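Neighborhood supper club, August meeting – minutes
Taken by Martim Serrano (me again, sorry about the spelling)

We got going at 7, with most people still hunting for chairs. Last month's minutes were approved once I fixed the bit where I'd put Stostik down for the wrong street. 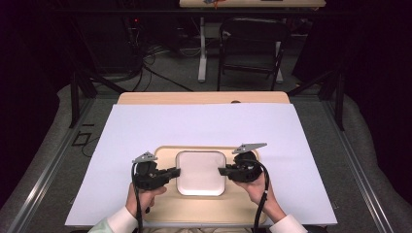
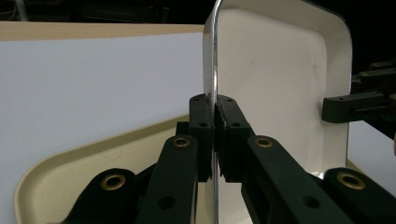

White tableware, August.

Money first. We have $300 in the account, and everyone was happy to leave it alone until the fall supper. Grumov will rent us the hall again, with 21 seats at the long tables, and I'm to call them about the key.

Menu talk went on forever! Lapiņa wants the beet soup back, and so do I – it went fast last year. Saltico can do the bread if we order 2 weeks ahead. Dessert is still open, so please send me ideas (no more rice pudding, I beg you).

We also argued about music. I said I'd bring my speaker and keep it low, and that seemed to settle it.

To do: me, the key and the speaker. Lapiņa, soup. Everybody else, tell me if you're bringing kids.

Wrapped up at 8:30. Next meeting same place, and bring your own mug.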